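Home > Guides > Office > Robots

Setting up cabinet tasks on the Witside hire robot
September 2, 2024

The Witside package from Zadumell comes with a two-armed robot on legs, a charger and three starter tasks. This page covers the cabinet task, which is the one most offices ask for first.

1. Clear the floor in front of the furniture. Leave 165 cm if you can. Tape down loose cables.

2. Open the task menu and pick Cabinet, then Hinged door. Enter the height of the top board. The menu accepts up to 137 cm.

3. Start at slow speed and stay within reach of the stop button.

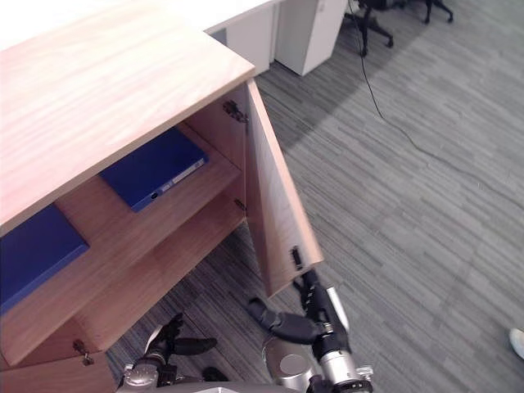 Arms at work on wooden office furniture, on grey carpet. 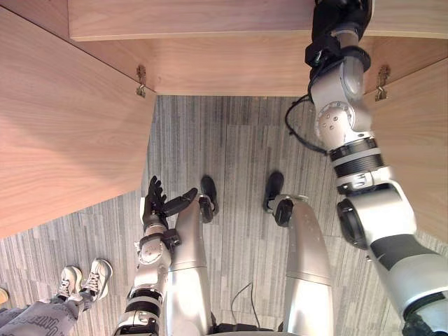

4. Run the task 7 times before you raise the speed. If the grip slips on the door, go back to step 2 and check the height – a small error there is the usual cause.

5. Save the settings under the name of the room. Settings saved at Brokilwood will not load at another site unless you tick Shared.

The hire price includes one support call a month. Extra task packs are sold separately, and the Mosquera pack adds drawers and sliding doors.

3 comments | 7 shares

Related
Charging the Witside overnight
Mosquera task pack: what you get
Moving a hire robot between floors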